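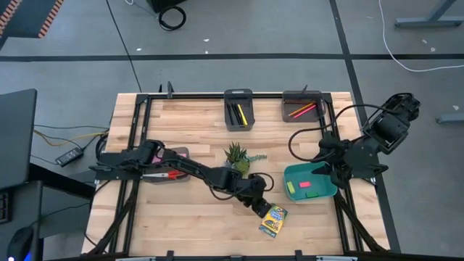
Crayon box and block tray on the worktable.

Student Projects > Community Studies > Housing and Shelter

5 min read

Does the Blackburn Count Add Up?
Project report by Amber Pickering. Supervisor: Stuart Sedgwick

My project looked at one claim in the Blackburn shelter network's yearly summary: that 836 people were "connected to housing" through its drop-in desk. I wanted to know what "connected" meant. The summary doesn't say.

The desk keeps its records in a program called Plidier. I was given 210 closed files with the names removed. I read each one and marked whether it showed a signed lease, a referral only, or neither.

Results

Only 36 files showed a signed lease. Most of the rest recorded a referral, often a phone number handed over and no note afterward. In 40 files I couldn't tell what had been offered at all. The network counts a person as connected once a referral is entered, so a lease and a phone number weigh the same.

Staff told me that many people find a place later and never report back. That may be true, but I have no way to check it, and neither do they.

Problems with my own work

The files were picked for me, and I don't know how. I also read them alone, so a second reader might sort some of the unclear ones differently. Stuart thinks I was too strict about leases, as a room in a relative's home would not produce one. I agree in part and would add a fourth category next time.

I would still not repeat the 836 figure without asking for the lease count beside it.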